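Account safety checklist for the Trekitness app, with my comments
Checked 20th May

1. Password changed after the breach notice: DONE. Mine is 20 characters now and I love how easy the manager made it!

2. Same password used anywhere else: FOUND 2. The Clollemico forum and my old Brulitz login, both fixed. Please go and look at yours, it's so worth it.

3. Two-step login switched on: DONE. Took me a minute – the code comes up in the app, no text message needed. 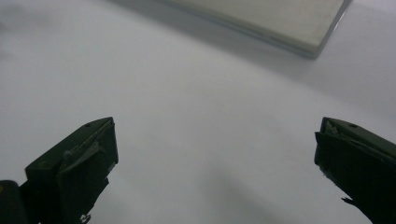
4. Backup codes saved offline: DONE. Print them or write them down, just keep them off your phone.

5. Connected apps reviewed: PARTLY. Salgado still had access to my contacts, so I removed it. One more I don't recognize, and I've written to support about it.

6. Signed out of all other devices: DONE. Great feeling, that button!

7. Recovery email up to date: NOT YET. Mine still points to an old work address.

Next check in August – add your own comments below if I missed a setting.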